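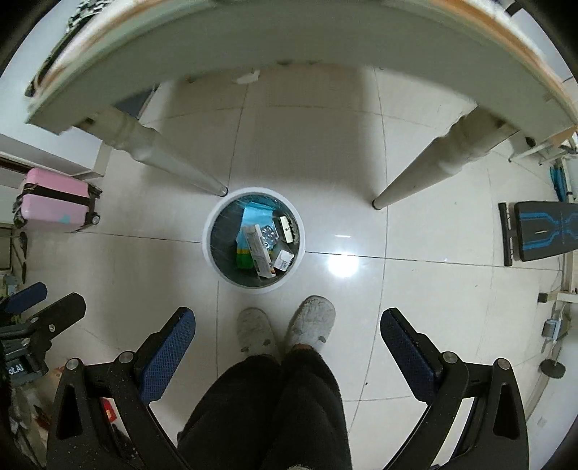

The Cundeck is our under-table pull-out tray, and we've been making it in one form or another for long enough to have strong feelings about runners. It fixes to the underside of almost any table or worktop and gives you a shallow, full-width place for the things that otherwise live on top in a heap. Fitting one always starts with a proper clear-out, and it's surprising what goes (the bin in the photo has a blister pack in it, a long narrow carton and a crumpled blue wrapper, and that's the sort of stuff we mean). Once the top is clear you can get on with measuring up.

The tray is birch ply, oiled, with a solid beech front. You can have the front plain, or with a scooped finger pull, which is the one I'd go for every time! It feels lovely in the hand and there's no knob to catch your knee on. The runners come from Gosselin and they are the best we've tried, smooth right to the end of their travel with a soft little stop. We did try a cheaper pair on the first batch and you could hear them from the next room.

Sizes

Cundeck Short: 590 mm wide, 59 mm deep inside
Cundeck Long: 879 mm wide, 59 mm deep inside
Both are 340 mm front to back and will carry 8 kg, spread out evenly.

You need a flat underside at least 18 mm thick. If your table has a rail or apron round it, measure from the bottom of the rail up to the underside of the top and let us know, as the standard brackets need 100 mm. Shallower than that and we'll send the drop brackets instead (same price, they just hang the tray a touch lower). Glass tops are out, I'm afraid.

In the box: tray, front, two runners, four brackets, screws, a paper drilling template and a small tin of oil. You'll want a drill, a pencil and someone to hold the other end. Tape the template up first, drill the pilot holes straight through it, then peel it off before the brackets go on. Leave the screws a little slack until both runners are up and the tray slides freely, then nip them tight.

Dividers are sold separately and lift out for washing. The Petberg set has one long channel for pens and rulers and three square pockets. The Stondesitz set is all narrow slots, and came about when Aaliyah Vachon wanted somewhere to keep her embroidery threads flat. She drew it on the back of a delivery note and we've hardly changed it. It's brilliant for cables too!

Re-oil the front once a year, or whenever it starts to look thirsty. A grey walnut-stained front is on its way in May.

Share 59
8 comments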